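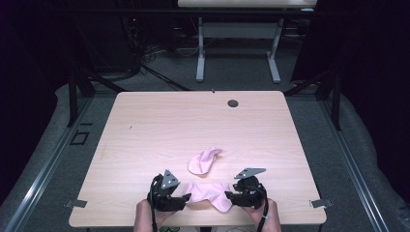 Call for participants: come and fold small things with us

Do you pair your socks the minute they're dry, or leave them in a heap until someone complains? Either way, we'd love to have you! Ploranport is looking for 13 people to join our tabletop folding sessions in April (little pink cloth pieces, tea towels, pillowcases, the odd fitted sheet if you're feeling brave).

Each session runs 100 minutes, and we ask everyone to come to 3 of them. You'll sit at a wood-grain table and fold in whatever way feels natural to you. No experience needed, and no wrong way to do it.

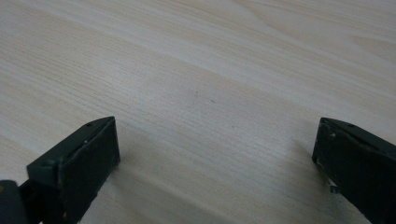
Lei Follach

We pay $115 per session, plus your parking. Mornings start at 9:30 and there's a proper cuppa at the break. You'll need to be 18 or over and comfortable using both hands for a good stretch at a time.

Keen? Send a few lines to the Rorkov desk at Ploranport with the mornings that suit you, and tell us your favourite way to fold a sock!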